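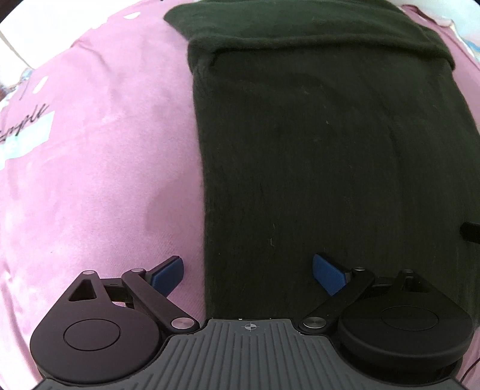
1/ Moths and wool: what I do each year before the jumpers go away

I've had clothes moths in two different houses now and lost a fair bit of knitwear to them, so I'm writing down the routine. It's long. Mute me if you only wear polar fleece.

2/ The adult moths don't eat anything. The larvae do the damage, and they like the dark, quiet places: under collars, inside turned-over cuffs and hems, the back of the shelf where you never put your hand. If you see one small gold-coloured moth walking along the wall, go and look in the wardrobe that day.

3/ Wash first. Larvae go for wool that has sweat, skin or food on it well before they go for clean wool. Anything you've worn even once gets washed before storage. I know it looks clean. Wash it.

4/ I do mine by hand in the laundry trough. Cool water, a capful of wool wash, push it under, leave it for 13 minutes and don't rub. My timer was set to 13 once for eggs and I never changed it.

5/ Rinse in water the same temperature as the wash. Going from warm to cold is how I felted a very nice grey cardigan in my twenties. It would fit a kelpie.

6/ Don't wring. Lay it on a towel, roll the towel up, kneel on it. Then unroll and move the jumper to a dry towel or a mesh rack, out of the sun. Pat it back to its proper width while it's damp. Dark colours fade quickly in our sun, even through a window.

7/ Drying takes longer than you think. If the ribbing still feels cool against your cheek, it's damp, and you don't want to put damp wool in a closed box over a Queensland summer. Ask me about December two years ago. Mildew on four things, one of them a present from my aunt.

8/ Fold, never hang. Knits grow at the shoulders on a hanger and they don't come back. Sleeves in, then in half or thirds the long way depending on your shelf. I run a lint brush over the dark ones at this point. They pick up everything.

9/ Freezing. If you suspect eggs, seal the jumper in a zip bag, squeeze the air out and put it in the freezer. I leave mine a fortnight. Let it come back to room temperature before you open the bag so the condensation stays on the outside. A fridge isn't cold enough. Neither is the esky, Natanael.

10/ Cedar. I used it for years. The smell goes off after a few months and I was never convinced it did much in an open wardrobe. I still keep a block in the sock drawer for the smell. Same for lavender bags.

11/ Pheromone traps are worth having, but only to tell you whether there's a problem. They catch males. The females carry on laying. I write the month on the back of the card and look at it when I change the sheets.

12/ Containers. Anything that seals properly and is clean inside. I use 8 zip-up cotton bags inside two plastic tubs with clip lids. Cardboard boxes have gaps at the corners and I won't use them again.

13/ Vacuum the wardrobe itself. Skirting, drawer runners, the join where the carpet meets the wall. Pet hair in that join will feed larvae for a whole season. Empty the vacuum outside afterwards.

14/ Check halfway through summer. Open the tubs, shake everything out, look for grit like coarse sand or little bits of webbing. Takes me half an hour with the radio on.

15/ A few people asked about repairs. Small holes I darn with sock yarn in the nearest colour. For bigger ones I send things to Gizella Magyar, who does invisible mending from her place in Groltthorpe. Her waiting list is long so get in before autumn.

16/ Valquíria Brito asked whether this works for alpaca and mohair. Yes, all of it, but be gentler when you're kneeling on the towel. Silk too, for the storage part. Acrylic they mostly leave alone unless it's dirty or blended with wool.

17/ Second-hand finds go in the freezer before they go anywhere near the wardrobe. I'm fairly sure my first lot came home in an op shop vest.

18/ Tubs are going up on top of the wardrobe tonight. Replies are open if you've got a good source for zip bags in the large size, mine are splitting at the seams.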